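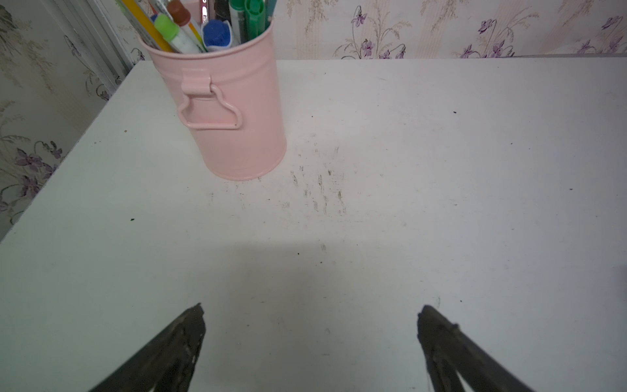

Stiltside > Collections > Desk Tidying > README

# Desk Tidying, Clurnwood set

This folder holds the photos and notes from the Clurnwood part of the desk tidying collection. The subject is small desks and tabletops in homes, and what people keep on them: pen holders, trays, cups, loose pens, erasers, clips, and the odd thing that has no better place to go.

Read this file before using the labels. The naming rules changed once during the work and a few older notes still use the old words.

## Contents

- `photos/` has 199 photos, sorted by desk
- `notes/` has one plain text note per desk
- `labels.csv` has one row per labeled item
- `words.txt` has the list of item names in use
- `old/` has the first version of the labels, kept for comparison

There are 14 desks in the set. Desk folders are named by room and a short word for the desk, such as `bedroom-corner` or `hall-narrow`. The room word is the one the household used. If they called it the sewing room, the folder says `sewing`, even when there is no sewing machine in it.

## What was set up

Each desk was tidied by the person who uses it. They were asked to put writing things in a holder, put papers in a tray or drawer, and leave clear whatever part of the top they like to work on. Nothing else was asked. Some people cleared the whole top and pushed one holder into the back corner. Others kept a lamp, a mug and a stack of mail and counted that as tidy. Both are fine for this set.

Holders were whatever the household already had. They include small metal buckets, mugs, jars, a cut-down oatmeal box and two Revix drawer trays. Please don't describe the set as a test of holders. The Revix trays are there because they were in the drawers.

## Labels

Columns in `labels.csv`:

- `desk`: folder name
- `photo`: file name inside that folder
- `item`: a word from `words.txt`
- `color`: main color, then second color if there is a clear one
- `place`: holder, tray, top, drawer, floor
- `sure`: yes, no

An item gets a row if any part of it can be seen and a person could reasonably say what it is. For things standing in a holder, the part above the rim is all there is to go on. A long yellow barrel with the tip hidden may be a pencil or a pen. Label it `pen-or-pencil` and set `sure` to yes. Use `sure = no` when even the general kind is a guess.

Markers are labeled by cap color first. The barrel goes second, so a white marker with a brown cap is `brown, white`. Stripes and speckles are left out of the color column and can go in the desk note if they help tell two markers apart.

Soft and fuzzy items caused the most trouble. Pom-poms, felt toppers and novelty erasers look much alike when half buried among pens. These all go under `soft-small`. The old labels had separate words for each and the two labelers disagreed on 46 rows, so the words were merged.

The holder gets its own row. A handle on a bucket is part of the bucket and is not labeled separately. A holder with a lid gets a second row for the lid if it is off.

Table surfaces, walls and wallpaper have no rows. If a wall pattern makes items hard to pick out, say so in the note.

## Known problems

- `hall-narrow` has no tray photos. The tray was moved before they were taken.
- Pale pink and white are mixed up in several rows, mostly on printed pens and on glue sticks. Check the photo if this matters to you.
- Silver pens behind markers are easy to miss. A second pass found more of them, but there are probably others.
- In `kitchen-end` the place column says `top` for three pens that are lying across the rim of a mug. It should say `holder`.
- The `old/` labels use `cup` for every holder, including the buckets.

## Making changes

Fix `labels.csv` directly and add a line to the desk note saying what was changed. Do not edit anything in `old/`. New item words go in `words.txt` first, in lower case, with hyphens for spaces. Check the list before adding one. `highlighter` and `marker` are both there and should stay separate. `felt-pen` was removed and should be entered as `marker`.

The spreadsheet copy kept on the Sandhu drive is not updated from this folder. Use the CSV.

## Status

Labels last checked Sat 27 August. Two desks still need a second pass, `sewing` and `bedroom-window`. Those are planned for October, along with the fix to `kitchen-end`.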